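Bent tube with round plate — reuse or scrap?

petek_garage
20/08/2018
14 replies · 75 views

clearing out the shop floor this week and down to the weird stuff. Got a curved metal tube, gray, pretty big, with a weld running all the way around it. Came with the Dradonov bench I bought in June, seller had no clue either. Want to keep it if its any use, otherwise it goes in the scrap pile with the rest.

Close up of the weld end, plate with the holes is right behind it. 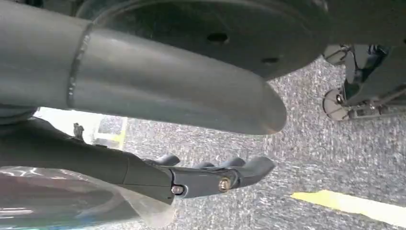 Weld seam on the tube, dark plate behind

Finish looks ok to me. kind of a matte brushed gray. Anybody know what it's off of?

3 likes

zirberg11
Exhaust. Done. Next question

2 likes

brakadero_bill
not so sure. Exhaust would have some color near the weld, blue or straw, and that bead looks bright. I'd say handrail or a frame off gym equipment. What's the OD?

petek_garage
havent measured, calipers are in a box somewhere. Will dig

zirberg11
Plenty of exhaust gets cleaned up after welding. And the end looks a little flattened to me, you see that where a pipe slips into a clamp

5 likes

oldmillwright
Flattened end could be anything, could be somebody dropped it. Stick a magnet on it before you guess — if it grabs hard its probably plain steel and worth pennies. If not, keep it, stainless is never wasted.

12 likes

brakadero_bill
^ this. And dont toss the plate. Two holes that far apart, one looks smaller than the other, that's a handy base for a grinder stand

zirberg11
a grinder stand on a round plate? it'll walk all over the bench

brakadero_bill
mine has'nt

petek_garage
ok keeping the plate for now. Tube gets the magnet tonight if I can find one. Also is there any point saving plastic sheet, I have a ton of it

oldmillwright
Save one for painting. Rest goes out.

1 like

Share · 11 shares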